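2025-06-06 – Cuaderno, servidor de emisión Skutari

Droto vuelve a saltarse el segundo bloque de la parrilla. Ashok Bhatia dice que es el reloj; Ashok siempre dice que es el reloj.

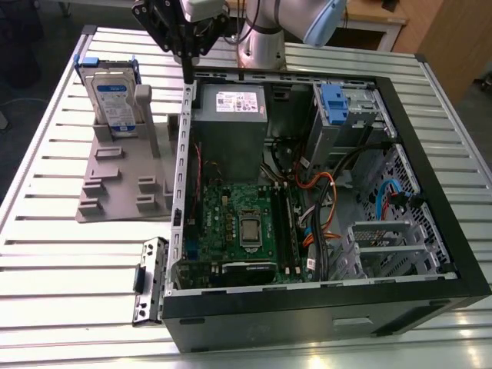
Prueba con 34 clips

Lista en bucle, salida IP. Desfase: 2 segundos. Era el reloj.
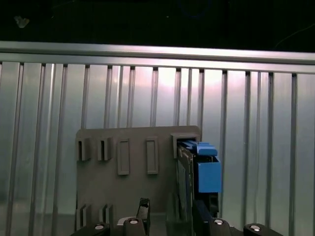

Corregida la hora, paso a 40 clips y el Misto pierde los rótulos. Uno no se aburre.

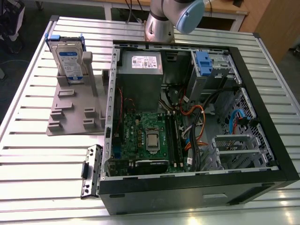
Torre abierta, placa y fuente.

Búfer a 200 ms – los rótulos vuelven, con acentos y todo.
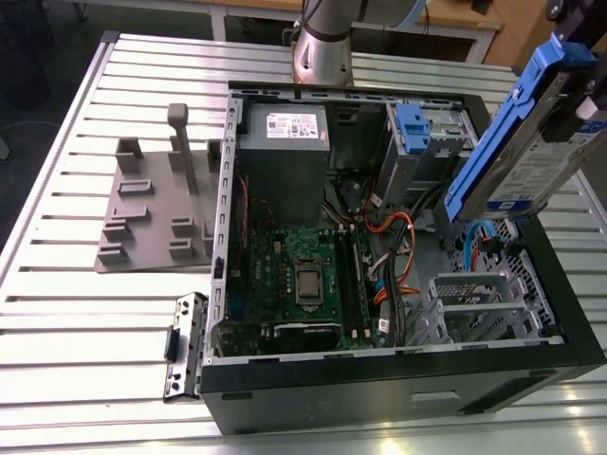 La parrilla de mayo sigue sin migrar a Vaughan. El importador pide más memoria de la que me gustaría darle; con dos ranuras largas junto al zócalo, tampoco hay mucho que negociar. Lo lanzo de noche.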